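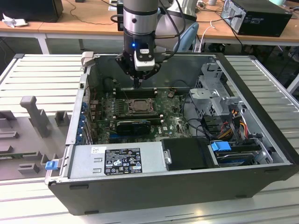
Why does everyone's RAM insertion result use an empty socket?

Posted by Callum Ashworth

I'm trying to reproduce the memory seating result from the Onyshchenko paper: arm comes down over an open tower, finds the slot, pushes until the force curve drops. They report 90 percent. I get 17, and that's me being generous about what counts as in. Same approach height, same search spiral. The one difference I can find is that their board has no CPU cooler on it and mine has one the size of a toaster. Is that cheating, or am I just bad at this?

Ya-wen Pan

Could be both. The paper does say the cooler was removed, in the appendix, where such things go to live. With one installed, the gripper has to come in tilted, and their spiral assumes the fingers point straight down. Tilt them and the stick touches one end of the slot first, the force drops early, and your controller congratulates itself.

We hit this at Clorndale. What helped was splitting the push in two: seat the far end, re-zero the force sensor, then press the near end. That took us from 13 failures in a batch to 9. Not a parade, but it went in the report. Also bolt the case down. A tower lying on its side will slide a little under load, and the arm will blame the slot.

I'd run yours with the cooler off before changing anything else. If you get near their number, you have a clearance problem -- and possibly a paper.

Radymyr Vakulenko

have you tried opening the clips first

Callum Ashworth

The clips were open. Mostly. Rerunning tonight.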